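Muireann Ó Dubhghaill
Sep 14, 2018

1/ Right, it's bin night and I've decided to do the whole kitchen while I'm at it. Wish me luck, I've got tea and a podcast.

2/ First job, the blue bag. Thin crinkly thing, held over the black bin with the crumpled wrapper in it.

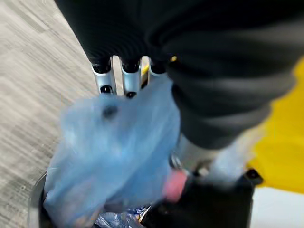
3/ Next up, the bag drawer!! You know the one. I counted 34 carrier bags in there before I gave up (and I hadn't even got to the back).

4/ Keeping the sturdy ones for shopping. The flimsy ones are going to the collection point at the big supermarket, which I've been promising to do since August.

5/ Also found: a Plindel takeaway menu, two dead batteries and the key to a bike I sold years ago. Why do I keep these things?

6/ Does anyone know if shiny wrappers can go in the recycling round here? My council leaflet says one thing and my sister says another. I've been putting them in the ordinary rubbish to be safe.

7/ Someone's asked what bin liners I buy. The Rernholm ones, £1.49 a roll, and they do split if you overfill them, so don't do what I do and squash it all down with your foot.

8/ Drawer shuts! First time all summer. Off to drag the wheelie bin out before it rains.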